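Recording Sessions at the Table: Your Questions

Hi, I'm Analyn Ambrosio, and I look after the house rules for the people who record hand tasks for our robot training sets. I get the same questions over and over (which is fine, keep them coming!), so I've put my answers in one spot. Last updated Monday, November 12, 2018.

Do I really have to read the rules before my first session?

Yes, please! They fit on 2 pages and they're in normal language. Golnar Daneshvar wrote the first version back in July and I've been fussing with it ever since. If something on those pages sounds odd or out of date, tell me and I'll fix it.

How fast should I move?

About as fast as you would at home with company coming over, so not in a hurry, but not in slow motion either. New people nearly always slow way down because they feel watched, and then we end up with a robot that folds like it's underwater. Try the task a few times before you start recording and you'll find your pace.

Where should my hands be?

In view, both of them, for as long as you're doing the task. Even the hand that's only waiting. I know it's tempting to drop the idle one in your lap, but a waiting hand tells us a lot about what's coming next. Push your sleeves up if they're long and loose, and leave bracelets at home if you can.

What counts as one task?

One thing with a clear start and a clear end. Handling a cup and saucer on a tray is a task. Folding a paper napkin is another one. Doing a bit of the first, then a bit of the second, then going back to the first is a headache for whoever labels it, and some weeks that's me.
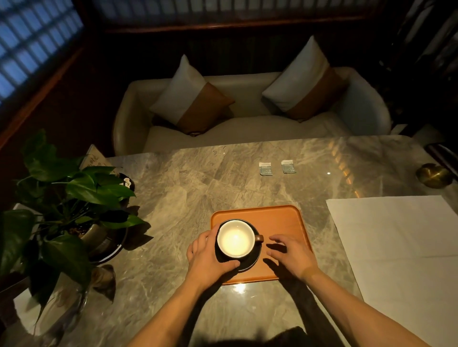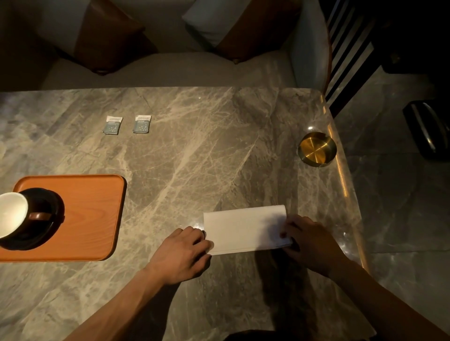 Can I tidy the table first?

A little. Take away anything with a name or an address on it, and anything you'd be sad to see broken. Leave the rest! Plants, sugar packets, whatever normally lives on a table can stay. We had a stretch where every session came in from a bare tabletop, and the folks training on it at Dusov were not thrilled. Real tables have stuff on them, and a robot that only knows bare ones is going to have a rough time in a café.

What about shiny tables and lamps?

Shiny is fine. I get asked this a lot about stone and glass tops, and the answer is that reflections are part of life. The one thing I'd ask is that you look for a glare spot right where your hands will be working. If there's one, move the task over a bit and leave the lamp alone -- shifting the light halfway through a session is much worse than a bit of shine.

Can I use hot drinks?

Warm, yes. Hot, no. Let it stand until you'd be happy to drink it, and don't fill the cup to the brim. This is rule one on the sheet and it's the only one I get strict about. You're wearing or sitting near equipment, you're thinking about your hands, and that's just when people knock things over. If you spill, stop recording, wipe up, and start a new take.

What if I make a mistake?

Keep going, as long as it's safe. If the napkin slips or you have to redo a fold, redo it and carry on. Mark it as a "recovery" in Jito when you upload (it's the second box down, under the task name). I love getting these. Please don't cut them out!

What if somebody else walks in?

Stop the take. It doesn't matter if it's your sister or the mail carrier. Anyone who ends up in a recording has to have signed the consent form first, and "she said she didn't mind" isn't a signature. Falcão, the team that checks our files, will send it straight back.

How many takes per day?

Twenty at the most, and take a real break when your shoulders start to creep up. Tired hands get sloppy and you won't notice it yourself. I sure don't.

Can I have something deleted later?

Yes, and you don't have to say why. Send me the session number from your Flaltudix page, something like 904, and I'll pull it and write back to you once it's gone. If you only want part of a session taken out, give me the take as well.

Who do I ask if my question isn't on this page?

Me! Use the contact form and put "table rules" in the subject line so it doesn't get lost. For equipment trouble go to Golnar, who knows far more about it than I do.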